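THE PEOPLE WHO PICK UP AT 3 A.M.

2020-12-28

Call a nurse line in the middle of the night and you get a voice. No face, no badge, no waiting room. Most callers never catch the name. Ask them a week later who told them to go in for that chest pain and they say "the lady on the phone," or "some guy."

In Rascombe the some guy is Hendrik Van Leeuwen. Registered nurse, 17 years on hospital wards, then a bad back, then the phones. He works the overnight shift on the Clurnotwood Regional advice line, which covers the town and a whole lot of farmland behind it. He thought it would be easier. Sitting down, headset, coffee.

"On the ward I could look at somebody from the door and know," he says. "Now I've got breathing. I listen to how they breathe between words."

So that's the job. Listening. Is she finishing her sentences? Is the baby crying strong or crying weak? Is somebody else in the room answering for the patient, and why. He asks callers to put the phone down next to the kid and walk away a minute. He asks what color the lips are. He asks it twice, different ways, becuase people say "fine" when they mean "I haven't looked."

Busy? Yes. On a normal night in April of last year the line took around 200 calls. One night this month it took 316, with the same number of chairs. Hold times went up and tempers went with them. People yelled. A man yelled for the length of his whole call and then said thank you and hung up.

The training is six weeks. Not enough, everyone on the floor will tell you that. You get the protocols, which sit on the screen as a tree of questions, and you get a senior nurse plugged into your call for the first stretch. After that it's you and the tree. The tree is good on fevers. Good on burns. Bad on lonely, and a lot of night callers are lonely. There's no box for it so it goes down as "general advice."

Quentin Bailly runs the shift schedule and still takes calls when the queue gets long. He'd like the phone nurses to be counted as front line staff, same as the ambulance crews they send out. Right now they aren't. They're filed under administration. Different pay step, no night meal, and they were left off the hospital's thank-you banner in the lobby, which sounds petty until you've done four nights in a row.

"We start the emergency," Bailly says. "Someone has to decide it is one."

He keeps a folder of complaints and a much thinner folder of thanks. The thanks are mostly cards with no name on the front, just "to the nurse who answered." 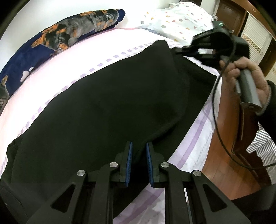
Van Leeuwen has one of those cards taped inside his locker. It's from a mother in the hills north of town, and he remembers the call because the line kept dropping. Three callbacks. He stayed on until he heard the crew knock at her door, then he heard her put the phone down on something hard, and voices, and that was it. He never found out how the boy did. They mostly dont find out. Privacy rules, and also no time, the next call is already blinking.

The next budget goes to the board in the spring. Bailly has asked for two more night nurses and the meal. He figures he'll get the meal.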